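About Us

Lisisine is a small language school with a big kitchen. We teach Portuguese, Swedish, Italian and French to grown-ups, most of whom come to us after work, a little tired and hungry, which is how the kitchen got so important. We started with one class in a rented room above a shoe repair shop on Dovmont Street, and we still have our main classrooms on that street, two doors down from where we began.

The founding class had 23 people in it, and a good many of them were there because they'd married into a family that spoke something else at dinner. They didn't want to pass a test. They wanted to know what their mother-in-law was laughing at! We wrote our first course around that, and it's still the one we love teaching most: Table Talk, ten weeks of passing dishes, interrupting politely, telling a story that goes on too long, and saying no to a third helping without hurting anyone's feelings.

How we teach

Classes are small and noisy. You'll be speaking in the first five minutes, usually badly, and so will the person next to you. We do teach grammar (some of us are very fond of it) but it comes in once you've already bumped into the problem and want it solved. If you've just tried to tell the group what you did last summer and got stuck, the past tense is suddenly pretty interesting.

Every beginner gets a paper notebook from us on the first night. Write in it however you like. We've seen verb tables, shopping lists, drawings of fish with their names underneath, and one complete and rather good breakup letter in Swedish. Our teachers don't collect or grade the notebooks. They will read a page if you hand it to them, and they'll write back on the next one.

Our levels run from Starter to Open, with four steps between. You don't need to finish one to try another. If a class turns out to be too slow or too fast, talk to your teacher before week three and we'll move you, no charge and no paperwork beyond a signature. 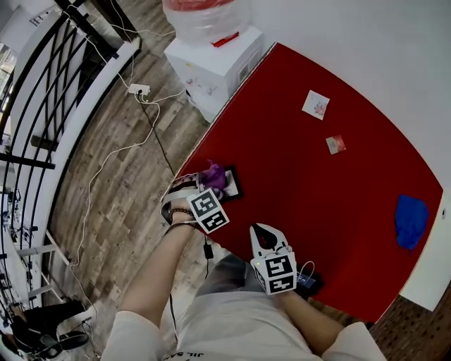
Kátia Lopes: I signed up for Starter Italian thinking I had a head start from speaking Portuguese at home. I did, for two weeks, and then I had a terrible time, because I kept answering in a mix of both and nobody could follow me, me included. My teacher had me keep a page of words that look the same and aren't. It filled up fast. I'm in Level Three now and I still add to it.

We hear versions of Kátia's story a lot, especially from people who already have a second language in their pocket. It's such a good problem to have, and we now run a short Close Cousins workshop every March for anyone learning a language next door to one they know. Bring your own page of false friends. The trading gets lively.

The library

Past the front desk you'll find the Sundqvist Room, named for the family who gave us their books when they moved out of town. There were 581 of them, in boxes that filled the hallway for a month: detective novels, cookbooks, a long run of children's annuals, a Swedish encyclopedia missing one volume (K to L, if you ever come across it). The children's books are borrowed the most, and we'd recommend them to anyone past the halfway point of Starter. Short sentences, lots of repetition, and you really do want to know if the bear gets home.

Borrow two at a time and keep them as long as you need. Please don't write in the margins — or do it in pencil, and only if you're sure you're right.

Suppers

Once a month during term, one class cooks for the others. The rule is that the cooks run the kitchen in the language they're learning, right down to asking where the colander went. Starters are allowed to point. We've had a wonderful feijoada, some very flat bread that was meant to be tall, and a long argument in French over whether the onions were done. Families are welcome and kids eat free.

Who keeps us going

We're a nonprofit, and class fees cover our teachers and the rent. Everything else, from the suppers to the reduced-fee places, comes from our fall appeal and from Vurgate, the bakery on the corner, who have been sending over bread and very generous checks since our second year. Last year 400 people studied with us and 53 of them came on a reduced-fee place. If the fee is what's stopping you, ask at the desk. There's a one-page form, and we don't need to see your bank statements.

Visiting

Come sit in on a class before you decide! Any level, any language, one free visit each. Call or stop by so we can let the teacher know to expect you. The street door sticks, so give it a proper push. Classrooms are up one flight, and there's an elevator at the back through the courtyard; ring the lower bell and we'll come down and let you in.

Page last updated 11/16/21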